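Witis Small Household Objects, Release Notes and Data Card

Updated 3 Sep 2021

What this is

Witis is a collection of clips and stills of small things being carried through rooms. The things are the kind you own without remembering the purchase: cups, lids, soap dishes, stoppers, ornaments whose purpose was clear to whoever bought them. We began in April with one shelf at the Rondberg office and a sincere belief that it would be finished in a month. The shelf is finished.

What's in it

The current release holds 184 clips of 114 objects. Cups are overrepresented. Anyone who has opened an office cupboard will know how this happens.

Objects are filed by shape first and by use second. We tried it the other way and lost an afternoon to a thing that was either a very small vase or a very confident egg cup. Shape labels are plain: round, flat, long, teardrop, cup, box, other. "Other" is bigger than we'd like.

Color is recorded as seen under the lights of the room in question. White objects in particular come out slightly different in every room, so please don't write to us about it.

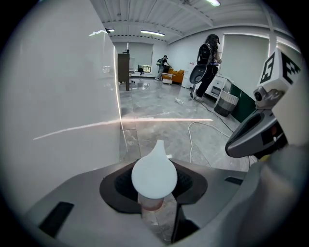

Rooms are labeled separately from objects. There are offices, hallways and a kitchen, and the room label covers floor, walls and ceiling lights only. Shiny floors get their own tag, "reflective", after the Prestitz building produced so many upside-down light fixtures that an early labeler started outlining those too. People in the background are left unlabeled.

Layout

objects/ one folder per object, numbered
rooms/ one text file per room
labels/ shape, color, room, tags
old/ please don't

Known problems

Objects 70 and 100 are the same saucer. We found out after release, and renumbering would break the Cheng split, so both stay.

See-through things are often labeled a shade too dark. Clips may be up to 184 seconds long, most of it hallway.

"Ornament" and "stopper" overlap. If it has a point on top and no obvious job, check both.

Use

Free for research and teaching. Corrections go in the issues page with the object number in the title. "The white one" isn't an object number.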